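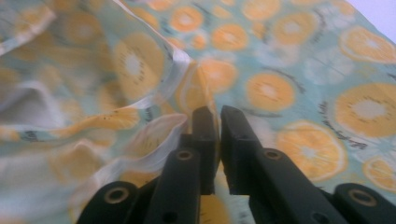

Orange slices on pale blue cloth.

The Batport School of Phlebotomy occupied the second floor above a tire shop, and it asked its students to bring a friendly arm in April.

I had no friendly arm. My sister faints at ketchup. My neighbor in Powell said he'd think about it, and then his car was gone for a week. So at seven in the morning I drove over to Elenley with only my own two arms, which the rules said I couldn't use.

"You'll share," said the instructor. She had been drawing blood for 26 years and spoke to everyone as if they were about to tip over. She sat me down with a retired bus driver who had answered a card at the grocery store. The card promised a sandwich.

"How many of these have you done?" he asked.

"Thirty," I said. All 30 had been on a rubber arm called Listik, after whatever company made it, and Listik had veins like garden hoses and no opinions.

"On people?"

"I'd like you to make a fist."

He made one. I tied the tourniquet, took it off because I had tied it to his sleeve, and tied it again. His veins went wherever veins go when they hear a beginner coming. I pressed the inside of his elbow with one finger and tried to look like somebody listening to a wall.

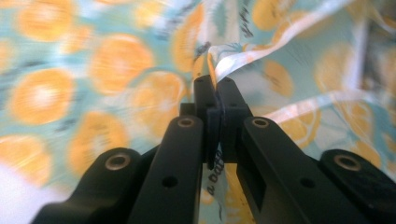 "My wife's people settled here in 1747," he said. "They used leeches."

"Did it work?"

"They're all dead."

I found something springy and decided to believe in it. I wiped the spot, waited for it to dry, and told him he would feel a small pinch, in the voice I had practiced on the dog. Then I put the needle in, and a dark red line ran up the tubing and into the tube, exactly like page 5 of the handbook. I was so pleased that I forgot about the tourniquet.

"Tourniquet," said the instructor, from across the room, with her back to me.

I let it go. I pulled the needle, pressed the gauze down and taped it with enough tape to ship a lamp. He looked it over.

"Was that it?"

"That was it."

"The rubber one complain much?"

I said it hadn't. He rolled down his sleeve and asked where they were keeping the sandwiches.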